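**Undbridge opens Baveo, a practice kitchen for robot arms, to everyone**

Hi all! Jolene Paewai here, from the product side at Undbridge, and I finally get to write the announcement I've been drafting in my head since January. Baveo, our simulated kitchen for training and testing robot arms, is out of private preview and you can sign up for it now.

If you work with arms you know how the day usually goes. You want to try one small change to how the robot picks something up, and first you have to book the lab, find the food, wipe the counter and reset everything by hand (then do it all again after lunch). With Baveo you load a kitchen, drop in your arm, choose a task and press go. The launch pack comes with 256 kitchen layouts and 926 objects, from shrimp and broccoli to pans and bowls, and you can mix them however you like!
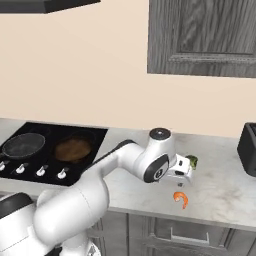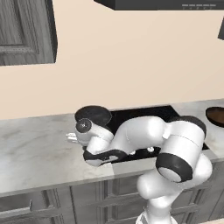
*Rendered in Baveo: a robot arm at work over a marble counter, holding a piece of broccoli (first image) and reaching across by the sink (second image).*

I have a soft spot for the food tasks. Broccoli is bumpy, shrimp are curled, and neither one sits in a gripper the way a nice square block does. Our lead engineer, Bevan Lockyer, spent a good part of the winter on vegetables alone, and he's still tweaking them.

"I wanted people to be able to break things on purpose," Bevan told me. "Move the pan, change the light, swap the counter, run it again before your coffee's done."

We've had 2 partners on board through the preview, Ahmadpour and Boltason, and they were wonderfully blunt with us. The old task editor is gone thanks to them, and so is the menu where you had to confirm every object one at a time (sorry about that one). Tayla Dunstan at Boltason also asked for a way to replay a single grasp from any angle, so we built it, and now I use it more than she does.

Baveo comes as a monthly plan for teams, plus a free plan for schools with 36 of the layouts included. Both run on an ordinary workstation with a decent graphics card. You can bring your own arm model, and Eirini Manolakis on our support desk will happily help you get it loaded.

Bathrooms and laundry rooms are next on our list. If there's a room you'd rather see first, tell us!

**Press contact:** Delwyn Te Moana, Undbridge media desk. Demo logins for reviewers are available on request.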